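The arm has a name now, and I had nothing to do with it

I've worked at Ritgate for long enough to remember when kitting was a punishment. You got the stool with the bad leg, a stack of trays, and a list, and you sat there putting one of these and one of those into a tray until the list was finished. Then somebody brought you another list. I did most of one August like that, and I still can't look at a split clamp without hearing the radio station we had on.

So when the robot arm arrived I was probably the happiest person in the building. It's called Tokgöz (the label on the project folder, then on the coffee mug, then what everyone shouted when it stopped). It has two black fingers, a camera down by the wrist, and a white table of its own next to the crate racks. Its job is to pick small parts and put them where they belong, and when it gets going I could watch it all day. I have been asked not to.

What I really want to write about is what it did to the rest of us, because that part surprised me.

Efua Amoah used to be our fastest kitter by a mile. She was also the person with the most to lose, or so I thought, and I was a bit nervous for her. She got moved to the table in the first week. She does the teaching: which way up a part can lie, where the fingers should close, what counts as a good pick and what counts as "please put that down." She knows things about our parts that were never on any drawing. A bare board wants to be held by its edges, and a clamp that has slid half a turn is a different problem from the same clamp lying square. All of that was in her hands for years and now it's getting written down, and she's being paid a grade higher for it, which I think is exactly right.
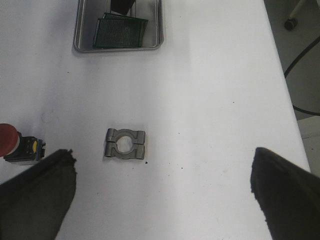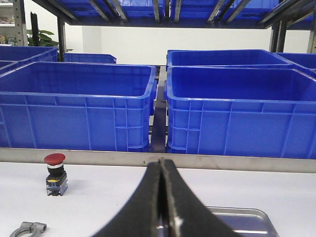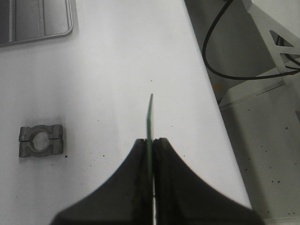
Up at the pick table: the gray clamp shows up in all three, and in the last one the fingers have hold of something thin and green.

I love the last one. Look how thin that is between the fingers! The first time I saw the arm lift a flat part on its edge like that I made a noise that brought two people over from packing.

Some numbers, for those who asked after my last post. The week I checked, Tokgöz made 2,564 picks. Of those, 1,866 went through without a person touching anything. The rest needed a nudge, a second try, or Efua. You can read that as bad or good depending on your mood. I read it as 1,866 times that none of us sat on that stool.

It isn't all lovely. The people on the late shift got a lot less say in how things were set up, simply from not being there when the decisions were made, and they were right to be annoyed. For a while they'd come in at 4 p.m. and find the part layout changed with nothing but a sticky note to go on. Gerasimos Mitsotakis-Vlachou, who runs lates, finally asked for a handover that overlaps by half an hour, and he got it. It has helped more than any software update so far. He also asked that everybody, days and lates, get trained on stopping and restarting the arm, so that it wouldn't become one person's pet. There are 36 of us on the floor and we've nearly got through the list.

The other grumble is that the work that's left is harder. When the easy picks go to the arm, what comes to your bench is the fiddly stuff, all of it, all day. I like fiddly stuff, but by Thursday my eyes are done. We've started swapping every 50 minutes — bench, table, racks, back to bench — and I'd recommend that to anyone in the same spot. It gives your neck a rest, and you get to see what the others are dealing with.

The bit I didn't expect is how much people talk now. Kitting was silent, heads down. At the table there's always somebody asking why it went for the part from that side, and somebody else with a theory. Half the theories are wrong. Mine about the lights was wrong for two weeks and I defended it to the end.

Next up is the Nidix line, with smaller parts and a lot more of them, and Efua has already filled a notebook. I'm down for the training slot after hers and I've asked for extra time on the table. If you work somewhere that's going through the same thing, leave a comment and tell me how you handle your shift changes. We're still working on ours.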